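Geltitz Wall Shelf for Bottled Drinks
Section 4: Loading the shelves and arranging bottles by color

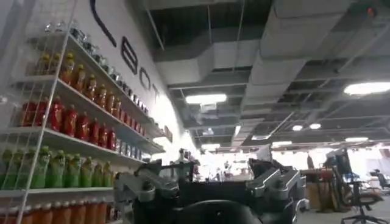 Fig. 4-1. Shelf unit loaded in color rows: clear, yellow, red, green, orange.

Before you start this section, the unit must be fully assembled and fixed to the wall as described in Section 3. If the wall fixings are not yet tightened, do not load any bottles, also not for a short test.

You will need:
- a dry cloth
- the shelf stops from bag C
- a step stool, if you cannot reach the top shelf with flat feet on the floor
- your list of drinks, sorted by color

Time needed for one person is around 60 minutes. With two persons it goes faster, but only one person should place bottles on the same shelf at the same time.

4.1 Checking the empty unit

1. Push lightly with one hand against the wire end panel. The unit must not move away from the wall. If it moves, go back to Section 3.
2. Press down on each shelf at the front edge, first on the left, then in the middle, then on the right. A shelf which clicks or drops a little is not seated in its hooks. Lift it out and hang it again.
3. Wipe all shelves with the dry cloth. Bottles do not slide well on dust, and the front row will later stand crooked.
4. Place the shelf stops at the open end of each shelf. The stop has a short side and a long side. The long side shows up.

Note: The wire end panel is not a place for hanging. Do not put baskets, price boards or bags on the rods.

4.2 Choosing the order of colors

The order in Fig. 4-1 is the one we recommend. Clear glass goes at the top, then yellow, red, green and, lowest, orange. You can choose another order, but please keep one color per shelf at the front part of the unit. Two colors mixed on one shelf look untidy already from a few steps away.

If you have not enough bottles of one color to fill the complete shelf, start at the end which customers see first and fill the remaining space at the far end with smaller packaged goods. On the red shelf in Fig. 4-1 it is done in this way.

Caution: Full bottles are heavy. If you change the order, compare the weight of the bottles first. The heaviest type belongs always on the lowest shelf.

4.3 Loading

1. Begin with the lowest shelf. Never begin at the top, the unit must have its weight low while you work.
2. Set the first bottle at the wall side of the shelf, with the label to the front. Continue along the back until the row is complete.
3. Place the next row in front of it. Bottles of the same shape may stand close side by side, but they should not be pressed. You must be able to take one out with two fingers without moving the neighbor.
4. Leave 13 mm free between the last row and the front edge of the shelf.
5. Turn all labels to the front before you go to the next shelf. Later it is difficult to reach the ones in the middle.
6. Load the other shelves in the same manner, from low to high.
7. For the top shelf use the step stool. Take not more than two bottles in the hands at once. Let the second person pass them to you, if there is one.

Caution: Do not stand on the lower shelves to reach the top. They are made for bottles only.

Note: Glass bottles with smooth sides can turn by themselves when doors are closed hard nearby. For such bottles we offer the Rennie shelf mat, order number 253. It is cut with normal scissors and lies under the bottles without glue.

4.4 After loading

1. Step back and look along the shelves from the near end. The caps of one row should make a straight line. If one bottle stands out, correct it from the front, not from above.
2. Check the wall fixings again on the next morning, when the full weight has been on them for one night. Tighten by hand only.
3. Write the color order on the card in the back of this manual. It helps the person who refills.

4.5 Refilling and cleaning

Refill from the back. Pull the older bottles forward and put the new ones behind them. On Monday, or on another quiet day, empty one shelf completely and wipe it with a damp cloth. Dry it before the bottles go back. Do not use scouring powder on the white coating, it leaves gray marks which cannot be removed.

If a bottle breaks, empty the shelf where it stood and also the shelf under it. Sugar drinks run down along the rods and become sticky after some hours.

For lighting strips and the Nernmont price rail, see Section 5.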